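Category: Maintenance and Setup > Hand-Held Grippers

To: Gripper Maintenance List
Date: Monday, September 29, 2025
Subject: Re: Pad replacement interval and the closing check

The Kullville office wrote:

> Our hand-held unit has had its finger pads replaced twice under the
> Cokov schedule, and on both occasions the left finger reached the
> center before the right. Please advise whether the linkage should be
> adjusted before or after the new pads are fitted. We would also like
> to know which objects are approved for the closing check.

The question was reviewed at Higuchi last week, and the following applies to all sites that hold a unit under the Drisance agreement.

Pads are to be fitted first. The linkage is then adjusted with the new pads in place, as a worn pad will conceal an offset of up to 2 mm. Pivot fasteners should be brought to the setting on the unit's service card and marked with paint pen. A unit that still closes off center after 4 adjustments should be withdrawn from use and returned.

The closing check requires objects of different shapes, and ordinary toys are acceptable. A green bin of mixed pieces is sufficient for the purpose.
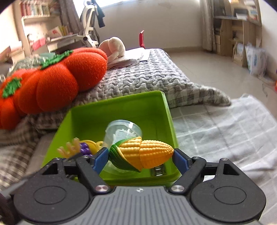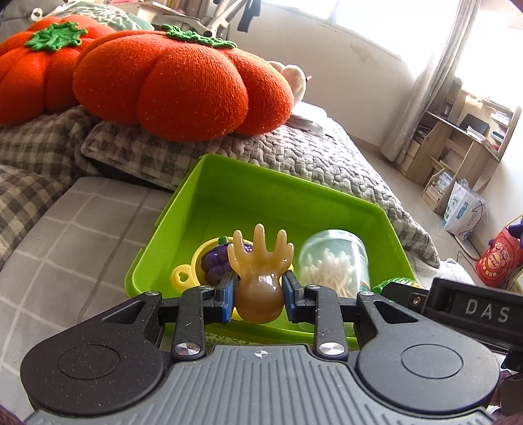
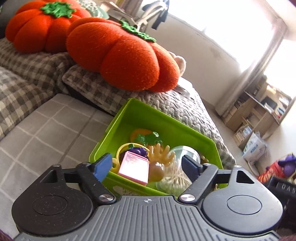
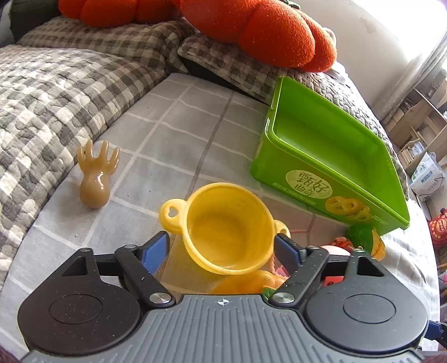

Each object should be gripped at its widest point and again at its narrowest, and the operator should record any difference in the moment of contact between the two pads. Soft or rounded pieces are the more useful for this check. Rigid pieces with flat sides tend to center themselves and may hide a fault.

Sites are reminded that the pads must be wiped with a dry cloth before the check begins. Solvent cleaners are not permitted on the blue pads. Two sites reported hardening after using them, and both sets had to be discarded.

Form 19 remains the correct record for pad replacement. Form 69, which some offices continue to submit, was withdrawn and will be returned unprocessed. Completed forms should state the unit number, the operator's site and the number of adjustments made.

The revised service card will be distributed in December. Until then, Kullville and all other sites should continue with the present card, amended by hand to show the order of work given in this message.

Equipment Support Office
Higuchi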